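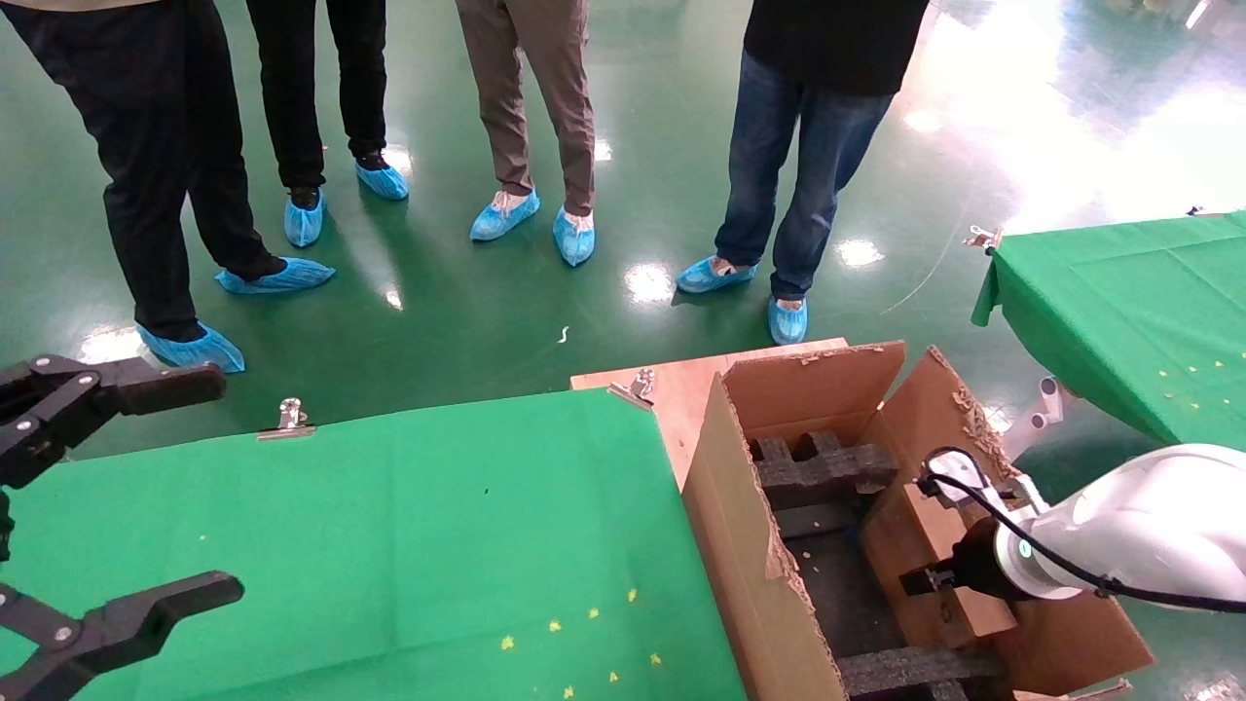
Support ticket 1698
Product: Piketti dual-arm packing kit, evaluation unit
Site: Clillow, Dallstead
Opened: 11/9/25
Priority: Normal
Assigned to: Ya-wen Huang, Applications Support

Issue reported
During the carton unpacking routine, the right arm stops with fault 126 (grip force not reached) when closing on cardboard. The left arm completes its moves without a fault. The customer requests a resolution before the evaluation period closes in February.

Steps taken
1. Arm controller restarted. Fault returned on the next cycle.
2. Finger linkages inspected on both grippers. No loose fasteners found.
3. Grip force threshold compared with the supplied profile. The right gripper was set to 200, the value intended for rigid plastic totes – the carton profile calls for 31.
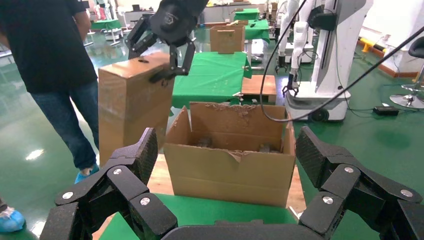
4. Carton profile loaded to the right gripper and the routine repeated with open and closed boxes. No fault recorded.

Customer advice
Please confirm the active profile on each gripper after any software update. Cartons with badly torn flaps should be replaced before cycle times are recorded for the Chang comparison report.

Status: Pending customer confirmation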